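Can a robot do my chores yet?

I spent a good chunk of last weekend untangling the drawer under our telly, the one where extension leads go to breed, and somewhere around the third mystery charger I started wondering where my robot was. I was promised a robot! I grew up in Flavthorpe reading library books with cheerful tin butlers on the cover, and I'm now a grown woman with a sore back and a drawer full of cords.

So, chores. I rang my friend Mercy Waweru, who used to do fit-outs for a warehouse mob called Rusura and has watched plenty of machines come and go on shop floors. Her view is that factories got the easy jobs sorted ages ago. Same carton, same spot, same height, all day long, and a robot arm will happily do that while you're at lunch. She reckoned one line she worked near moved over 400 cartons an hour. Put a doona cover in front of the same arm and you may as well ask the toaster.

At home we've got the robot vacuum (ours cost 328 dollars on special and is scared of the bath mat), the dishwasher, the washing machine, and that's pretty much the lot. I love the dishwasher dearly, but I still scrape, load, unload and put everything away, so it's doing the middle bit of the job and I'm doing both ends. The vacuum's the same – I have to tidy the floor before it can clean the floor.

What I really want is something with hands. Mercy says floppy things are the hard part, and once she'd said it I couldn't stop noticing how much of a house is floppy. Washing, bin liners, fitted sheets, the dog's lead, bread bags. And cables, obviously. A mug stays mug-shaped when you pick it up. Grab a cable by the middle and both ends go wherever they fancy, and one of them will be hooked through something else.

Think about what you do with a long lead without looking. You find an end, you loop it, you give it a little twist so it lies flat, you feel it snag and you back off, and then you hold the whole lot in one hand while the other does up the strap. 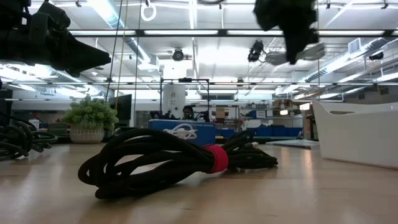
The strap might be the worst of it, to be fair. You need to hold the bundle squashed, get the tail round the back and press it down on itself before the loops spring out again. My nephew is seven and can't do it, and he's got ten perfectly good fingers and a lot of opinions.

Would I pay for a machine that could? I'd go to 300 dollars for cords only. For cords and fitted sheets, name your price, I'll sell the car. Mercy thinks the shop floor will get it well before I do, and she's probably right, as there's more money in tidy benches than in my telly drawer.

Meanwhile I've bought a pack of 19 hook-and-loop ties and done the drawer by hand. It took all afternoon, and there's one charger left over that doesn't fit anything we own. If you know what takes a fat round plug with a little notch in the side, pop it in the comments.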